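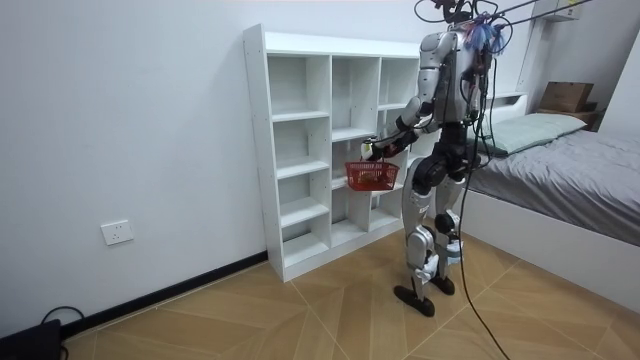

小卧室收纳共同研究:征集参与者

主办:Sanis家居整理工作室
地点:Manalton,Ulau小屋
形式:线下参与,每人一次,另有一次自愿参加的回访
名额:55人
酬谢:每人200元,当场结清

各位邻居、朋友,还有从别处转来转去终于看到这一页的你:

你好呀!我是熊春华,在Sanis做了好些年上门整理,去过的卧室多得自己都记不清了。有的卧室大得能跳广场舞,更多的是那种进门先侧身、开柜门要先把椅子搬走的小房间。我最喜欢的恰恰是后面这种。房间一小,每样东西放在哪里就成了一件很要紧的事,充电线、护手霜、半卷胶带、孩子的发卡、不知道哪件衣服上掉下来的扣子,统统都得有个去处,要不然睡前一看床头,心里就堵得慌。

这几年大家常问我同一个问题:开放式的格子架到底好不好用?买的时候都觉得好,白白净净一面,一格一格的,想着书放这里、毛巾放那里,多清爽!过了一个冬天再去看,最下面一排塞着不知道谁的袜子,最上面一排全是灰,中间那几格呢,前面一层后面又一层,要拿后面的瓶子就得先把前面的统统挪开。有人怪架子,有人怪自己懒,夫妻之间还要互相怪一怪(我在场的时候就怪过好几回,我只好假装在量尺寸)。

我和同事Ankica Kadrić商量了很久,决定认认真真做一次小研究,取名叫Pan计划。我们想请五十五位普通人来,到我们的小卧室里,用同一个格子架,按自己的习惯把一批日常小物放上去、拿下来、再换个地方。我们在旁边看,在旁边记,事后坐下来聊一聊。明年我们要编一本给小户型住户看的收纳小册子,希望里面的建议都是从大家的手上来的,少一点我们这些“专业人士”自己的偏好。

房间里有什么

Ulau小屋是我们平时做示范用的地方,其中一间是小卧室,地面铺的是木纹地砖,靠墙立着一个白色的开放式格子架,竖着分三列,每一格的高低不太一样。我们特意没有选整整齐齐一样高的那种。高矮不同的格子最能看出一个人的习惯:有人一上来就把高瓶子往高格里放,有人非要先把矮格填满,还有人会站在架子前想上好一会儿,这些我们都爱看。

另外还有一只红色的小塑料提篮,侧面是镂空的格子纹,提手一拎就走。你可能会奇怪,研究格子架为什么要提到一只篮子?这就要说到Ankica了。她一直主张“提着篮子收拾”,就是先拎着篮子在房间里走一圈,把散落的小东西收进去,再到架子跟前一次归位。我呢,是老派做法,手里拿一件放一件,放完再去拿下一件。我们两个为这件事争了好多顿午饭,到现在也没有争出结果,所以想请大家来帮我们看看。

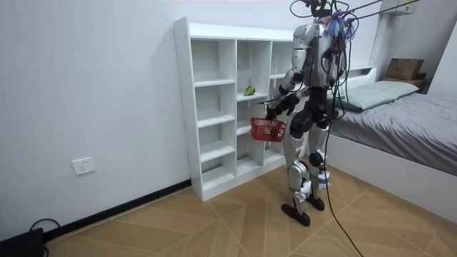
篮子小有小的好处,装满了也拎得动,往架子前一站,一只手提着,另一只手就可以往格子里放东西。坏处是装得少,东西多的人家要来回多走两趟。你更喜欢哪一种,或者你有第三种、第四种办法(有位老客户是把东西全兜在围裙里的,我觉得妙极了),都欢迎带来。

当天会做些什么

到了以后先喝口热茶,歇一歇,我们会把当天的安排讲一遍,有什么不清楚的尽管问。然后进房间,分成五个小环节:

一、初次归位。我们准备一批卧室里常见的小物,小瓶小罐、叠好的毛巾、几本薄书、纸巾、文具之类,请你按自己的想法放进格子架。没有标准答案,也不计时,你慢慢来。

二、提篮归位。同样的一批小物,这次放在房间里的不同地方,请你用提篮收拢,再放回架子。

三、找东西。我们随口报几样,请你从架子上取出来。如果你忘了自己放在哪儿,请千万不要不好意思,忘了放哪儿恰好是我们最想了解的部分。

四、调整。请你把最不满意的一两格重新安排,边做边跟我们说说想法。说家乡话也行,我们两个人加起来能听懂好几种。

五、聊天。坐下来,喝第二杯茶,谈谈你家里的情况:房间大概什么样,跟谁一起住,哪一类东西最容易乱。不想说的可以不说。

全程大约一个半小时,中间想休息随时可以休息。洗手间就在走廊对面。

我们想请什么样的人

只要年满十八岁,平时自己或者和家人一起收拾房间,就可以报名。特别爱整洁的欢迎,特别怕收拾的更欢迎!我们前期联系的朋友里,整理爱好者已经不少了,现在格外缺下面这几类:

住合租房、卧室里什么都要放的年轻朋友;
家里有学龄前孩子的爸爸妈妈,爷爷奶奶外公外婆也一样;
身高比较高或比较矮的朋友,最上面和最下面那几格对你们来说跟别人很不一样;
弯腰、下蹲或者抬手不太方便的朋友,我们会把用到的格子调到你舒服的范围,也可以坐着参与;
惯用左手的朋友。

做整理收纳这一行的同行,这次先请你们让一让,等小册子有了初稿,我们会另外办一次同行讨论,到时候请来狠狠挑毛病。

关于酬谢和费用

每位参与者酬谢200元,聊天结束后当场给,现金或者转账都可以。报名不收任何费用,我们也不会向你推销架子、篮子或者上门服务。如果有人自称是Sanis的工作人员,要你先交押金,请一定不要给,并且打电话告诉我们一声。

另外,小册子印出来以后,每位参与者会收到一本。愿意把名字写进致谢页的,当天在登记表上勾一下就好。

关于记录和隐私

我们会用笔做记录,也会拍一些格子架摆放好以后的照片,只拍架子和东西。聊天部分如果你同意,我们会录音,方便整理文字,整理完就删掉。你家里的事情不会连着名字写出来。参与到一半觉得不想继续了,随时可以停,酬谢照给,不用解释原因。

来之前需要准备什么

穿平时在家穿的、方便活动的衣服就好。长头发的朋友可以带一根皮筋。不用带自己的物品,不过如果你家里有一样“怎么放都不对”的小东西,又方便带的话,请务必带来给我们看看。Ankica在收集这类东西的放法,上个月收到的有一把特别长的鞋拔子,还有一只没有底座的奖杯,我们至今没有给奖杯想出好位置。

小孩可以一起来,外间有一张小桌子,有画纸和蜡笔。只是进房间做环节的时候,请另有一位大人陪着孩子。宠物这次就请留在家里吧,我知道会有人问的。

时间安排

研究从四月开始,人满为止。每天有两个时段,上午九点半和下午两点,每个时段只安排一位,这样大家都不赶。报名时请把你方便的时段都写上,写得越多,我们越容易排开。上班的朋友如果这两个时段都不合适,也请写明,我们会尽量另外安排傍晚的时间。

回访在参与之后一个月左右,由我打电话,聊一刻钟,问问你回家以后有没有动过自家的架子。愿意参加回访的请在报名时注明,不愿意也完全没有关系,不影响酬谢。

怎么报名

请写一封短信,寄到Manalton邮局1472号信箱,写Sanis工作室收,信封角上注明“Pan计划”。也可以直接到工作室前台填表,前台下午五点半关门。信里请写清楚:

你的称呼和联系电话;
年龄段,不用写生日;
惯用手;
方便的时段;
家里现在用不用开放式架子,用的话最头疼哪一格;
是否需要我们在场地上做什么照顾,比如坐着参与、有人陪同等等;
是否愿意接受回访。

最后这两条请不要漏掉,我们排时间的时候要看。收到报名以后,我或者Ankica会打电话给你确认,请留意陌生来电。没有排上的朋友我们也会回复,并且问你愿不愿意留在候补名单上,有人临时来不了,就请你补上。

几个常被问到的小问题

家里根本没有格子架,能来吗?能来,非常欢迎。没有用过的人放起东西来没有包袱,我们很想看看。

可以和先生或者太太一起报名吗?可以一起报,但请分两个时段做,各放各的,各领各的酬谢。做完以后回家怎么比较,我们就不管啦。

动作慢会不会耽误你们?不会,每个时段前后都留了宽裕的时间。我自己叠一条毛巾都要反复叠两遍,你再慢也慢不过我。

做完能看到结果吗?初步的整理文字会贴在工作室门口的布告栏上,也可以在报名信里留个地址,我们给你寄一份。

看到这里还没有关掉页面的你,我猜家里多半也有一个让人又爱又恨的架子。来坐坐吧,茶是现泡的,点心由Ankica负责,她烤的核桃饼干很不错,对坚果过敏的朋友请提前说,我们另备别的。

联系人:熊春华、Ankica Kadrić
Sanis家居整理工作室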